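# Open day at Gerlach

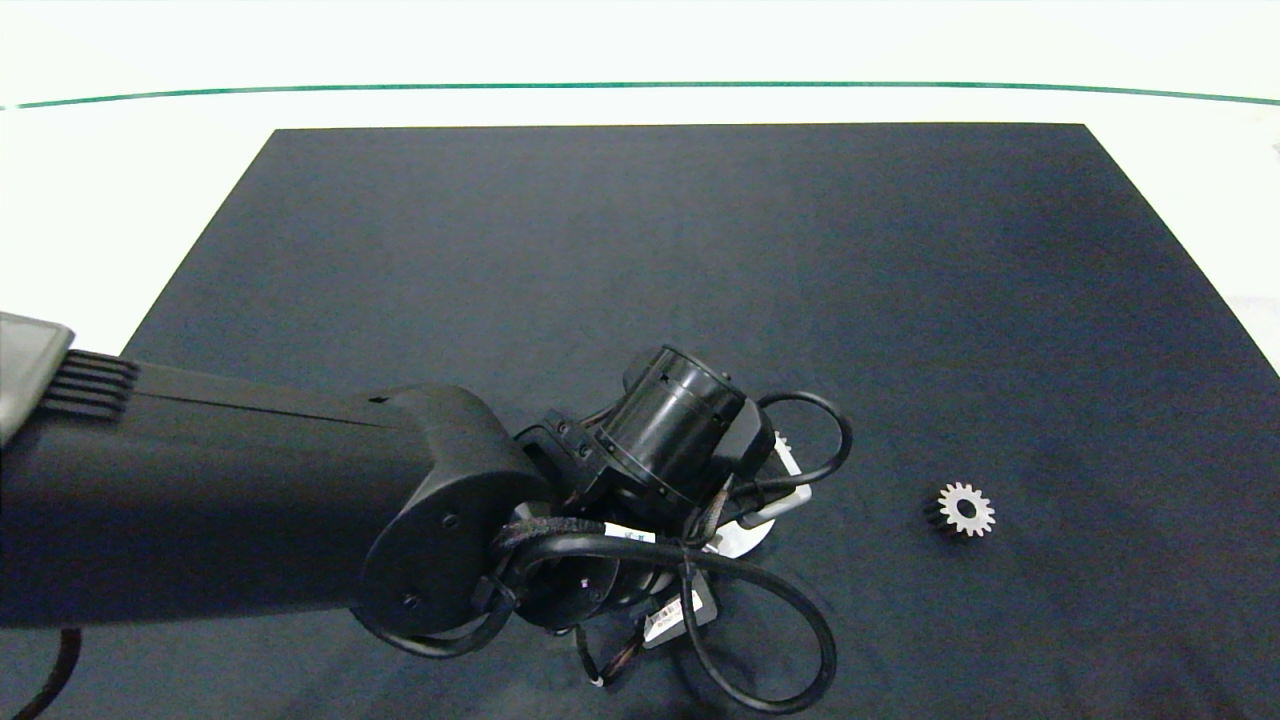

*Photo: Ramiro Bermúdez*

So I finally made it to the Gerlach open day, and I stayed way longer than I meant to! The arm demo was my favorite stop. Its whole job is one little silver gear on a dark mat, and I could've watched it all afternoon - I'm easy to please. I asked the guy from Kamo about all those cables looping off the joints, and he said routing them took his team most of August. They're hoping to get through 1,000 practice pickups before the next open day. I'm going back for that one, and I'm bringing my dad (he'll have questions).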